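About Burent

Burent is a small automation company. We build and look after robot cells for laundries, textile recyclers and firms that hire out workwear. Most of our customers have never owned a robot before they come to us, and many of them have one person on site who does the maintenance, the ordering and the forklift training as well. We try to make things that person can live with.

We started out repairing conveyors and folding machines. Customers kept asking whether a robot could do the job at the front of the line, where somebody stands and pulls cloths out of a tub one at a time. For a long while our answer was no. Cloth has no fixed shape and it hides whatever is underneath it, so a robot that can pick a metal bracket all day may do badly with a tub of dusters. We began working on the problem in the evenings, and after a couple of years it had become the main thing we do.

What we make

Our main product is Dernico, a single-arm picking cell. It takes cloths from an open container, one at a time, and places them on a belt or in a sorting tray. It is meant for cleaning cloths, small towels, napkins and similar flat goods. It doesn't handle bed linen and we don't plan to make it do so.

Faltia is the software that goes with it. It decides where the gripper should close, checks whether it has picked up one cloth or two, and keeps a record of the picks that failed. The record is plain text and belongs to the customer. We can read it remotely if you let us, but the cell runs perfectly well without a connection.

We also sell gripper fingers and pads as spares, and we'll fit them to some older arms that we didn't supply. Ask first and send the model number.

Open days

We hold an open day every March and again in November. The first was arranged for customers only, and 23 people came. These days we get some 200 over the day, from laundries, colleges, recycling firms and the streets nearby. Entry is free but you do need to book, as the workshop is not large.

Doors open at 10 in the morning. There is a short talk in the front office, then people go through to the workshop in groups and stay as long as they like. The cells are run by the people who work on them, so questions get answered by somebody who knows. We don't use a film or a slide show for this part.

The demonstration people spend the most time at is the mixed cloth pick. We put cleaning cloths of different kinds and colours into a plastic container and the arm has to take them out singly. The cloths are ordinary ones. Visitors are welcome to stir the container between runs, and to bring cloths of their own for us to try. Plain twill gives the gripper a decent fold to close on. Microfibre tends to cling to whatever is next to it, and that is the usual cause of a double pick.

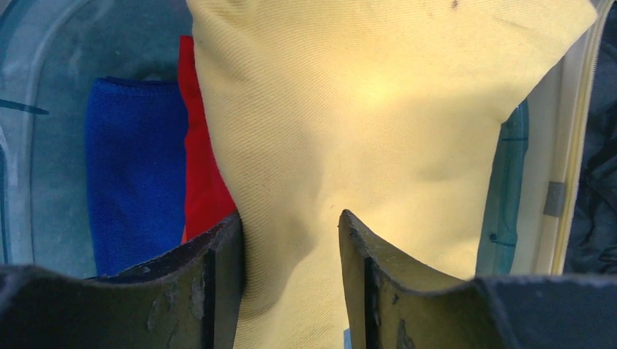 A run can go wrong, and on an open day it usually does at least once. When that happens we leave the cell as it is and show people what Faltia recorded, then restart it. Several of our customers have told us that this was the part they found most useful, because they wanted to know what a stoppage would look like on their own floor.

At the far end of the workshop is the endurance bench, where a gripper opens and closes on the same strip of cloth until something wears out. We stop it for inspection every 1,000 cycles. Worn parts are laid out on the table beside it and you can pick them up.

School and college visits

Outside the open days we take groups from schools and colleges, up to 12 at a time with one adult from the school. A visit lasts a morning. Pupils see a cell being set up, have a go at moving an arm by hand in slow mode, and try to sort a tub of cloths themselves against the clock. Please make sure everyone has flat, closed shoes and that long hair is tied back. We can supply safety glasses.

Where we are

Our workshop is 700 square metres on the ground floor, with step-free access throughout. The front office and the kitchen are at the street end. Parking is limited, so please share cars if you are coming to an open day.

We share the yard with Đồng, a café that does the food on open days. It is open to the public on other days too, until 3 in the afternoon, and most of us eat there.

Getting in touch

For sales, spares or a trial with your own cloths, use the form on the contact page. For a trial we need a full bag of used and washed cloths, as new ones behave differently. Bookings for the November open day go up on the same page in September.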